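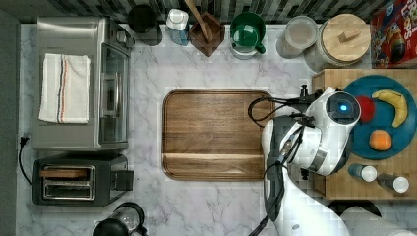
2 min read

Stamen Street Residents' Association
Minutes of the meeting held 15th March

The meeting opened once a quorum was confirmed. The minutes of the last meeting were approved with one correction: the bill for gutter cleaning was $110, and the minutes had it as $74.

Parking
The new permit signs are up on the north side. The south side is still waiting for posts. The city has been asked again for a date. Members with old permits may use them until the end of October.

Sembiring lot
The owner of the Sembiring lot has agreed to let the association plant the strip along the fence. Tools must be taken home after each work day, as there is no shed. A request for a water hookup was discussed and put off until the cost is known.

Shared kitchen
The rules for the shared kitchen were read out and accepted. Users wipe down the counters, put boards and trays back, and take their own food home. The drain is slow again. Two quotes will be sought before any work is approved.

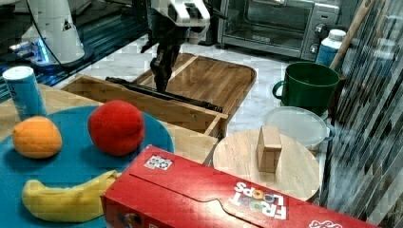

Wooden tray and cutting board on the kitchen counter.

Newsletter
The newsletter will move from Mimov to Prosodon when the current plan runs out. Paper copies will still go to the 22 households that asked for them. Items for the next issue should be kept to half a page.

Noise
Two complaints were received about early deliveries behind the bakery. The bakery has replied that its supplier changed routes over the winter and that it will ask for a later slot. No further action for now.

Street trees
The maple at the corner has lost a large limb. The city will inspect it. A motion to ask for a second tree in front of the laundromat passed, with one abstention.

Other business
The lost gloves and umbrella from the winter supper are in the hall closet. The spare key to the notice board is missing, and a new one will be cut.

The next meeting will be held in the hall at the usual time.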